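Laxdal casting news: Rochelle Crenshaw joins as the sister

reelmarge
29 Aug 2024
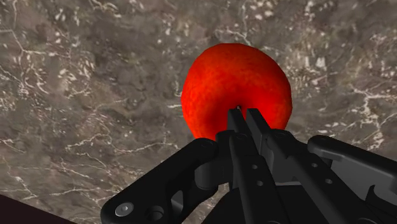 So I've been waiting on this one ever since they announced it in July, and I'm just so happy to see Rochelle Crenshaw's name on the list! She joins the six already signed on, and the write-up I read has her as the older sister who comes home to run the family orchard. If you only know her from Voserwood, please go find Gadix, because she's wonderful in it (my husband cried, and he doesn't cry at movies).

tobin_k
I liked Gadix fine, but she was in it for some ten minutes. I'd rather they'd gone with a newcomer. Seven names on a poster for a quiet family drama seems like a lot to me, and I worry nobody will get a real scene.

reelmarge
Oh, I hear you, Tobin, but Voserwood had a big cast too and everybody got their moment. The dinner table argument alone!

PattyInTheBalcony
Is this the same director as Ristex? I walked out of Ristex, I'm sorry to say, and I had a free ticket.

tobin_k
Same writer, different director. And Ristex is good if you stay for the second half, Patty.

PattyInTheBalcony
Well, I may give it another try some rainy evening when I've got nothing in the oven. I'll go see Laxdal for Rochelle either way. Does anyone know if it's getting a theater run or going straight to streaming?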